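Greltum method learns to pick up objects from a glossy table

February 14, 2020 -- Researchers at Greltum have reported a way to train a robot arm to find and grasp small objects on shiny surfaces, where reflections often throw off its aim.

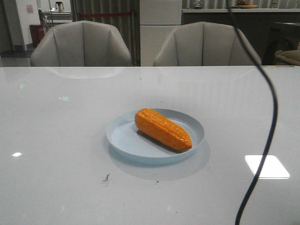

Fewer false targets

The method, named Raven, works from a single fixed camera. During training, the software sees the same table with the overhead lights simulated in many different positions. Bright patches that move with the lights are marked as reflections, and the arm learns to leave them alone.

In tests, the arm was told to lift one item at a time off a plate and set it down on the bare tabletop. The items included an orange corn cob on a pale blue plate. The group ran 415 trials with 12 items. Raven missed its first grasp in 11 of them. An earlier version of the software, trained without the moving lights, missed far more often and tended to reach for glare on the table.

"Most of our errors used to come from the table, and very few came from the object," said Karthik Samarakoon, who led the work. "We could have put down a matte cloth. People don't live with matte cloths on everything, so we kept the table as it was."

Training took 2 days on one computer. The group started collecting data in October, first in a lab and then in furnished rooms with ordinary ceiling lights.

The method still has trouble with clear objects such as drinking glasses, and with items that slide when touched. It also assumes the camera stays put -- if the camera is bumped, the system has to be calibrated again.

A longer report with the full trial results will be posted on the Lerngate site. Samarakoon said the next round of tests will use a second arm and a darker table.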